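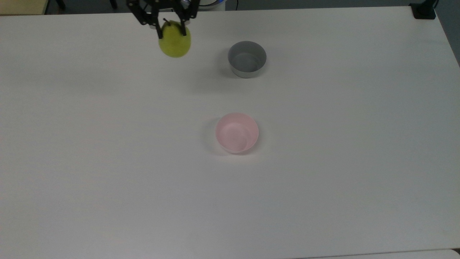 One pear, two bowls: is it really about the dish?

The claim doing the rounds on our floor since April is that fruit kept in a small bowl, one or two pieces to a bowl, lasts longer than fruit piled up in a big one. Younes Berrada swears by it. He has replaced the old platter by the window with little bowls in pink and gray, and he wants the rest of us to chip in for more.

I have my doubts. A green pear is hard when you buy it and soft when it's ready, and I can't see what the color or the width of a bowl does to that. Crowding I'll grant him. Pears bruise when they're stacked, and one bad one at the bottom of a heap can sit there for days before anyone smells it. But you can fix that by buying fewer pears.

Then there's the price. The set Younes has his eye on, from Morkberg, comes to 27 dollars for a pair, and he'd like seven pairs. I bought 15 pounds of pears last fall for less than one of those bowls and ate nearly all of them out of a paper bag.

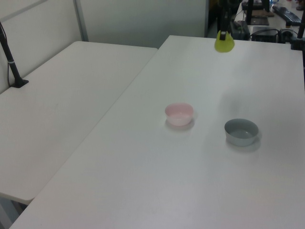

Hajar Mansour thinks I'm missing the point, and that people take fruit when it looks nice and leave it when it looks like leftovers. She would pay for two bowls, no more, and wants them washed every Friday whether or not there's anything in them.

Fine, but looking nice and keeping longer are separate claims, and only one of them was in Younes's email. If anybody wants to try it properly, buy four pears from the same crate, put two in a bowl and two in a bag, and write down when each one gives at the neck. Send me the results by 2nd May and I'll print them, even if I'm wrong.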